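Todia Wrist View Kit
Camera, finger set and software for parallel grippers

Made by Storovura
Part no. TD-149
Status: in stock, ships in 3 working days

Overview

The Todia Wrist View Kit adds a wide-angle camera and a pair of padded fingers to a parallel gripper. It is sold to labs and small integrators who pick soft, uneven items out of bins and baskets and want to record or check each pick from the hand itself.

The camera sits behind the fingers and looks straight down the line of approach. Both fingers stay in view through the whole stroke, along with the rim of the container and a good part of the room. You do not need a second camera on a stand to see how the hand is lined up, though many customers keep one for setup.

The kit fits the Meng G-series grippers without an adapter. Adapters for other grippers are listed under Accessories.

What's in the box

Camera module with circular fisheye lens
Wrist bracket, white, with 4 mounting screws
Finger pair, white, with black contact pads fitted
Spare contact pads, 1 set
USB cable with right-angle plug
Strain relief clips
Printed quick start sheet
License key for Todia Capture (single workstation)

The fingers

The fingers are molded in one piece and bolt to the gripper jaws from the side. They are stiff along the closing direction and give slightly when pushed sideways, so a finger that touches a basket wall on the way down will ride along it for a short distance before the arm's force limit trips.

The contact pads are a soft rubber compound, glued to a thin backing plate. They peel off with a plastic scraper and new ones press on. We suggest changing them when the surface goes shiny. On fabric and plush this takes a long time. On cardboard it goes faster — paper dust fills the surface and grip drops off. Wiping with a damp cloth brings most of it back.

Working in baskets and bins

Soft toys are a hard test for a gripper. They have no flat faces, they squash before they lift, and small parts such as ears and horns offer a grip point that may not hold. We use them for most of our own development work on the finger set.

Slatted baskets bring a second problem. Rows of narrow slots confuse many depth sensors and leave gaps in the point cloud. The Todia camera is color only and does not measure depth, so the slots appear as plain texture and the software finds the container by its rim. A rim that contrasts with the interior gives the steadiest result.

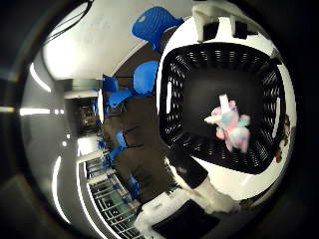
Wrist camera view: plush unicorn in a black slatted basket with a white rim, both fingers in view.

The fisheye image is delivered uncorrected, as a full circle on black. Todia Capture can flatten it to a normal rectangular view, but doing so throws away the outer part of the circle, and that is where the fingers are. For recording we recommend keeping the raw circle and flattening later if you need to.

Because the camera turns with the wrist, the room turns too. If your operators find this tiring to watch, switch on Level View in the display settings. It rotates the preview to match the arm's base and does not change the recorded file.

Todia Capture software

Capture records video and gripper position together and saves each pick as its own clip. Start and stop can be set by keyboard, foot switch or a signal from the arm controller. Clips can be tagged by item, container and result, and the tag list is a plain text file you can edit.

There is a review mode for stepping through clips side by side. Export is to standard video with a matching CSV file.

Capture runs on Windows and Linux. It does not need an internet connection after the license key has been entered.

Specifications

Finger opening, maximum: 95 mm
Finger reach beyond jaw face: 149 mm
Added width at wrist: 41 mm
Cable length: 3 m
Lens: fixed focus, circular fisheye
Sensor: color, no depth
Power: over USB
Cleaning: damp cloth, no solvents

Lighting

Normal ceiling lighting is enough for most rooms. Lights that fall inside the circle will show as bright white areas, and auto exposure may darken the inside of a dark container to make up for them. Use the exposure lock in Capture and set it with the hand over the container. Draw the metering box around the item only.

Limits

The kit is not sealed and should not be used in wet areas. It is not rated for food contact. The fingers are not meant for sharp or hot parts. The camera is not a safety device and must not be used as one.

Accessories

Contact pads, pack of 3 sets
Long cable with signal booster
Adapter plate, Tadness two-jaw grippers
Blank adapter plate, undrilled
Foot switch

Warranty and support

The camera and bracket are covered for one year. Fingers and pads are wear parts and are covered for faults on arrival only. Please keep the original box — returns sent loose in a padded bag have reached us with damaged lenses.

Questions about fit, including drawings for grippers not listed here, go to Chaminda Siddiqui in applications support. Send the gripper model and a photo of the jaw face with the screw holes showing. Orders for the adapter plates placed before the end of July ship with the kit at no extra freight cost.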